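Plokel bottle pickup, wrist camera set: known fault in the October recordings

This data card covers 82 episodes recorded with the Clorkix arm. The task is to pick plastic bottles from the floor and put them in the wastebasket. Please read the fault note before you train on it.

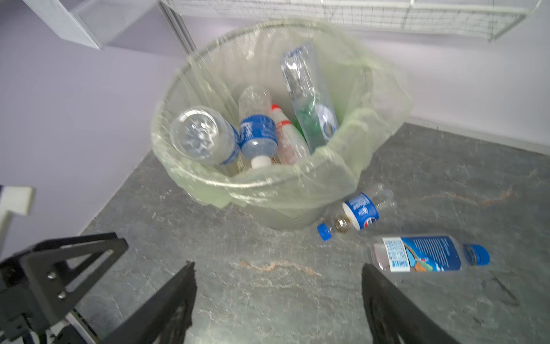 In 6 episodes the gripper closed too early and the log still wrote "grasp ok". The reason was a wrong force limit in the config file – it was copied from an older tool. These episodes have the flag early_close. Do not use them as successful grasps.

After the fault the arm must be stopped by hand and the limit checked before restart. Keep hands away from the fingers until the power is off.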